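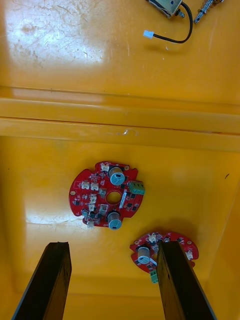

COMMENT | Budgets & Kit

2 min read

Every September the firms in our valley draw up their equipment lists, and every September the robot goes on the first line and the trays go on no line at all.

I have sat through four of these rounds, most recently at Ejigu, and the arm always gets the slides. The trays get whatever is left in the tin. Yet a yellow tray with two red circuit boards in it, lying at whatever angle they please, is where the money goes. Big capacitors sticking up, a hole through the middle, a terminal block on the rim - somebody has to decide where two fingers may safely close, and that somebody bills by the hour.

Eilidh Matheson, who did the sums at Mernari, put £300 against "fingers and sundries" and was asked if she could trim it. She asked for 40 spare trays instead and was thought eccentric.

My advice is dull. Price the fingers, the trays and the fiddling first, then see what arm you can afford. It will be a smaller one than the brochure had in mind, and the brochure will cope.

Contact us | © Divia Review | Back to top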